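Looking After Books at Home: Shelves, Jackets, Damp and Dust

I have 435 books in a two-bedroom apartment, most of them bought used. These are the things I do to keep them in decent shape. None of it is archive work. If you own something valuable, take it to a conservator.

Shelving

Stand books upright and pack them so that one slides out without a tug. If you have to pull hard, take one book off the shelf. If the row leans, add a bookend. A leaning hardcover will twist at the spine over a year or two and it won't go back by itself.

Large art books do better lying flat, three or four to a stack. The heaviest goes on the bottom.

Leave a finger's width between the books and the back of the case, more if the case stands against an outside wall. Air needs to move back there. I screwed two small wood blocks to the back of each shelf so the books can't be pushed all the way in.

Don't pull a book by the top of the spine. Push in the books on either side and take hold of the middle.

Dusting

Twice a year is enough in most rooms. I do mine in November, before the windows stay shut for the winter, and again in spring. Take each book out, hold it closed, and brush the top edge from the spine outward with a soft paintbrush. A two-inch brush from the hardware store is fine as long as you never use it for anything else. Wipe the shelf with a barely damp cloth and let it dry before anything goes back.

Never use furniture polish on a bookshelf. It comes off on the covers.

Smells

For a musty book you need a lidded plastic bin, an open box of baking soda and some patience. Stand the book in the bin with the pages fanned a little, put the baking soda beside it (not on it), close the lid and leave it four days. Check it, and repeat if needed. Cat litter works too, the plain clay kind. Cigarette smoke takes longer, and some books never lose it.

Dryer sheets only cover the smell with another one, and they can leave a film on the paper. 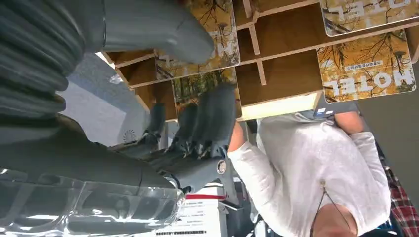
Dust jackets are the part of a hardcover that wears out first, and a clear cover is the cheapest protection there is. Buy the polyester film sold for book jackets, on the roll or in cut sheets, and get a size taller than you think you need. Fold the film along the top and bottom of the jacket with a bone folder or the back of a butter knife, working from the center out. Kitchen wrap is no substitute. Clear plastic that is just draped over something, as it is on the gray arm in the photo, goes into glossy folds that catch the light, and on a jacket you would be trying to read a title through all that. Jacket film is stiffer and lies flat. Don't tape anything to the jacket itself. Tape film to film only.

Price stickers

Warm the sticker with a hair dryer on low for a few seconds and lift one corner with a fingernail. Go slowly. If it starts taking the surface with it, stop and warm it again. Leftover glue on a glossy cover comes off with a little lighter fluid on a cotton swab, used near an open window and away from the stove. Test a spot inside the flap first. On uncoated paper, leave the glue alone.

Wet books

Move fast. If only the edges are damp, stand the book on end with the covers slightly open and point a fan across the room, not straight at it. Slip paper towels between every 20 pages or so and change them as they get wet. If the book is soaked and you can't deal with it today, put it in a freezer bag and freeze it. That stops mold and gives you time.

Glossy pages stick together for good once they dry, so see to those first.

Once a book is nearly dry, close it and put it under a weight overnight. It will still be a bit wavy.

Loose pages

A single loose page can be tipped back in with a thin line of PVA glue, an eighth of an inch wide, along the inner edge. Lay waxed paper on both sides, close the book and weight it. Clear office tape turns yellow and leaves a stain – keep it away from books you care about.

Lending

Dalva Lopes, who lives downstairs, borrows more from me than anyone, so I started a notebook: title, name, month. It hangs on a string at the end of the shelf. I cross out the line when the book comes home. A slip of card left in the gap also helps, and it keeps the rest of the row from leaning in the meantime.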